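Handheld gripper sets: what we are ordering and what can wait

2019-02-06

The Nutdale group has now closed its equipment list for the coming year. Uyên Võ circulated the final sheet to section leads last week, and the main points are set out below for those who were not at the planning meeting.

The largest line is handheld grippers. We will buy 4 further pairs of the Piltska unit, which brings the total to 13 pairs including spares. The quote from Fahy covers the grippers, printed marker plates and one set of replacement fingers per pair. It does not cover cabling, carry cases or calibration. Calibration will continue to be done at Nutdale, on the bench outside the small workshop, and has been costed as staff time.

Two other suppliers were asked to quote. One could not meet the March delivery date. The other offered a lower unit price but a closed file format, and the cost of converting recordings would have used up the saving by the second quarter.

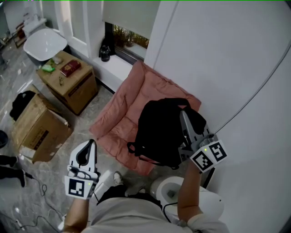
Cabling was underestimated last year and has been given its own line. The old budget allowed one lead per gripper and nothing else, on the assumption that operators would work at a desk close to a socket. Most household tasks are not done at a desk. With a gripper in each hand and one of them pressed into a backpack on a low chair, the operator has a thin lead running up across the wall, another cable over the front of the toilet, and a power strip on the floor among the rest. Rooms of this size need longer leads, right-angle plugs and some means of keeping the slack off the floor. We have allowed 56 leads in two lengths, plus clips and floor covers. Kavinda Haque will hold the stock and issue it by room.

Marker plates are cheap but slow to replace. The printed squares have to be flat and unscratched or tracking suffers, and fitting a new plate means the unit goes back through calibration. Fahy will supply plates in packs, and we have ordered enough to change every plate twice. Please do not clean them with solvent.

A battery-powered version was considered. The Stulten pack fits the present grip with a small adaptor and would remove the power lead, though the data lead would stay. Each pack costs 363 before tax, excluding the charger. It also adds weight at the wrist, and we have no figures of our own on how long an operator can work with it. One pair will be hired for a trial in March. A decision on purchase is held over until the results are in.

Props and furniture stay under general consumables. Section leads should send requests for bags, clothing and kitchen items to Uyên in one list per site – single requests by email were hard to track last year and several were ordered twice.

Delivery of the grippers is expected in two batches. The first will go to the sites with no spare pair at present.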